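Sun 25 October
Posted by Khrystyna-Mariia Zakharchenko

The yew by the back gate has finally filled out. I planted it 13 years ago as a bare stick from the nursery at Unby, and for most of that time it did very little. It now stands a bit above my shoulder and has its first proper crop of red arils, so I know I have a female plant. The label said nothing either way.

Yew is dioecious, as a rule. The male cones are small and round and shed pollen early in the year. There must be a male close by, probably one of the old ones in the churchyard. 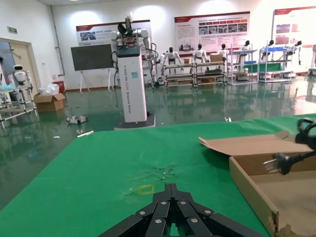

I took the seeds out of the arils with gloves on, as the seeds are poisonous and so are the leaves. The red flesh washes off in a sieve under the tap. After that they need a container with drainage and a long wait, often two winters. An open cardboard box with low sides is fine for sorting seed, but I would not stratify in one, as damp sand will rot the bottom out well before spring. I use clay pots with mesh over the top to keep the mice off.

Cuttings are quicker. I took mine from upright shoots with a heel of older wood, stripped the lower needles and put them in equal parts grit and compost. Shoots from the side of the plant tend to go on growing sideways for years, so I left those alone. The pots are in the cold frame facing north.

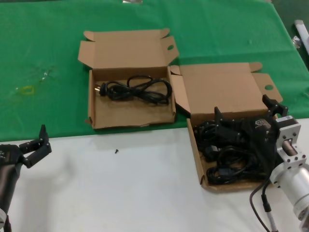 Koval wrote in to say that he lost a whole tray of yew cuttings last winter by keeping them too wet, and that he now waters only when the top of the mix is pale. I do much the same. Yew will put up with shade, chalk and hard pruning, but it will not stand in water.

I will lift one cutting in spring to check for roots and leave the others until autumn.

Last updated: October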